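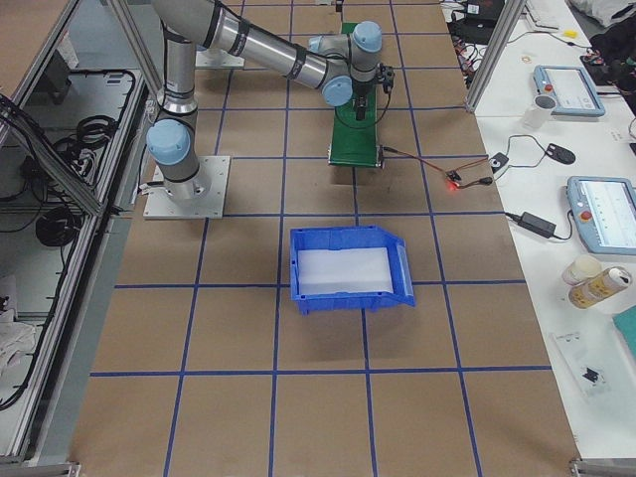 Home Issues Authors Search Contact
9 min read

4. Belt cleaning at the small packing sites

4.1 What we went to look at

Cleaning of the line as a whole has been written up plenty of times. Belts less so, and short belts hardly at all. Most of the guidance the sites had pinned up was for long lines, the sort with a washing station built in, and none of the sites in this study had one. What they had was a bucket, a spray bottle, a cloth or a scraper, and ten minutes at the end of the shift. Sometimes five.

We visited 20 sites, all packing dry or nearly dry food: biscuits, flatbread, nuts, dried fruit, two making oat bars. Between them they were running 84 belts. The visits to the Lardale sites were done first, then Istden, and the survey closed on January 1, 2023. Saron Ejigu did all the swabbing so at least the hand was the same throughout. Swabs were taken after the site's own clean had been signed off. We did not ask anyone to clean differently, and did not say beforehand which belts would be swabbed.

Belts varied a fair bit. Width, colour, how the ends were finished. A narrow green belt running onto a dark metal roller, as in Figure 4, is near enough to what we mean by a short belt in the rest of this section. Longer ones are treated seperately in 4.4.

Figure 4. Narrow green conveyor belt with dark metal end roller.

4.2 Where the residue was

In total 1,071 swabs, of which 770 came back clean by the reading on the meter. The other 301 are what this section is about.

Top faces were mostly fine. People clean what they can see, and the top of a belt is what they can see. The trouble was at the ends and underneath – the place where the belt turns round the roller, and the strip of the return side just behind it. Flour and fine crumb get carried round, pressed flat, and build up into a thin hard skin. On oat bar lines the skin was sticky and had to be lifted with a fingernail. Wiping did nothing to it. One supervisor in Istden had been wiping it daily and took it for part of the belt.

Side edges came second. Where a belt had frayed a little the threads held dust, and a cloth run along the edge tended to leave lint behind as well. We had not planned to record fraying and only started noting it during the second group of visits, so the numbers there are not good enough to report.

Sites using the Tomar spray did no better or worse than sites using hot water and washing-up liquid. We had expected some difference. The way the belt was moved during cleaning mattered more: where the belt was run slowly by hand past the cloth, the return side was clean more often than where it was wiped standing still, moved on a bit, and wiped again. Bits get missed at the joins. Same as painting a fence.

4.3 What staff told us

Short talks with whoever did the clean, notes taken by hand, no recordings. Three things kept coming up.

Time, first. The clean was the last job of the shift and got squeezed by whatever had gone late before it. In July, with holidays, it was often done by whoever was left, including people who had never been shown how.

Second, the tension screw. To get a cloth round the back of the roller you have to slacken the belt, and several cleaners had been told never to touch the screw in case the belt ran crooked the next morning. Fair enough, it does. But then the back of the roller can't be reached and does not get cleaned until the belt is changed.

The last was the sign-off sheet. Most sheets had one box for the belt. A cleaner who had done the top and not the underneath ticked the box, quite truthfully as they saw it. One Lardale site had split its box into top, underneath and ends after a complaint from a customer, Zimora, and its end swabs were among the best we took. One site is one site and we would not hang much on it.

There was also a good deal said about scrapers. Metal ones were banned nearly everywhere and found nearly everywhere, usually on top of a cupboard. We did not follow this up. Scratches in the belt face would be worth a look by someone with a microscope, which we did not have.

4.4 Longer belts

Same pattern, weaker. Longer belts had more room round the rollers and the cleaners could get a hand in without slackening anything. Swabs from the middle of the return side were not taken at four sites where the guard could not be come off safely, so the figures for that position should be read with this in mind.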